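July, early evening, on the porch at Ovbridge

My legs are done for the day and I'm not sorry about it one bit. I've got my feet up on the rail, there's iced tea going watery next to me, and I want to get the Samen hike down before I start mixing it up with the one from last summer (I already do that with the two lake trips, and my sister never lets me hear the end of it).

We left the trailhead at 5 in the morning, Florian Marti driving and me in the back with the packs because Pirmin gets carsick if he isn't up front. It was still dark enough for headlamps on the first stretch, up through the spruce, and I do love that part, when you can hear the creek the whole way and never see it. The sign at the bottom says 1634 for the year the old mule path was first written about, and Florian read it out loud to us as he does every single time. I think the path must have been wider then. I can't imagine getting a mule around that second bend, and I had enough trouble getting myself around it!

By the time we came out of the trees the sun was on the top of Prantl and nothing else, just that one pink tip, and we all stopped without anybody saying to. I had my sandwich right there, far too early. Then came the long switchbacks, and I'll admit I got grumpy somewhere in the middle of them. Pirmin Pichler has legs like a heron and goes up at a pace that makes conversation impossible, so Florian and I hung back and talked about his mother's garden and whether the huckleberries would come in this year. There were a few by the path, still hard and green.

The meadow at Itier was better than I remembered it. All that gentian, and the little yellow ones I never can name, and the waterfall at the far end dropping off the cliff in two pieces, with the wind catching the lower half and blowing it sideways. We had it to ourselves for a good long while. I lay down in the grass with my hat over my face and listened to the water and I believe I slept, though Pirmin says I was only snoring politely.
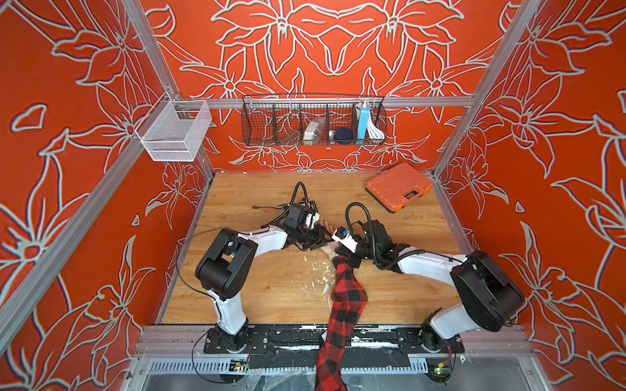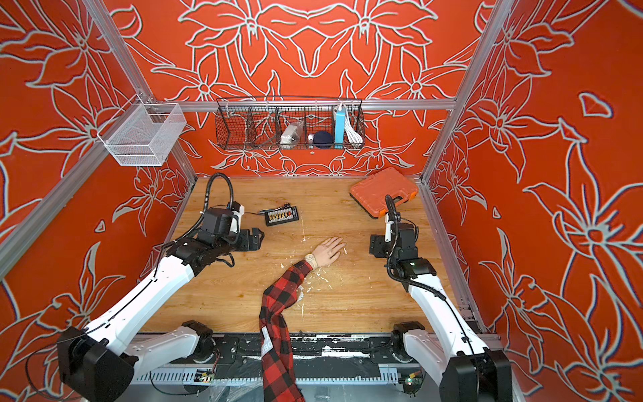

Is the trail past the meadow open all the way to the pass?
It's open as far as the footbridge, and after that there's snow across the path in two gullies, so the ranger is asking people without ice axes to turn around.

I copied that down from what I asked and what she told me at the station, word for word as near as I could, for when Florian starts in again about going back and doing the whole loop. She was a very patient young woman and she drew me the gullies on the back of my map. The second one sounded worse, being steep and in the shade until afternoon.

So we turned around at the footbridge, and I was glad to, if I'm telling the truth to my own diary. We had come up more than 2000 feet by then and my left knee was keeping its own tally. Pirmin wanted to go "just to look" at the first gully and he did, and came back to say it was snow. Florian and I sat on the planks with our boots off and our feet in the creek for as long as we could stand it, and that was not long at all. I can still feel it in my toes.

Going down took forever — it always does, with the stones rolling under you — and we met a big family coming up late with a small boy in a red sun hat, who wanted to know if there were bears. I told him I hadn't seen one in 35 years of coming here, and he looked so let down that I wished I'd made one up for him.

Pie in the village afterward, cherry for me. Pirmin fell asleep in the front seat before we'd even left the parking lot.

I need to get new laces before the next one, and find my other wool sock, and call Florian about the map because I think he went home with it. There's a bit of light left on the ridge across from me now and the swallows are still out. I'll sit a while longer and then see about supper.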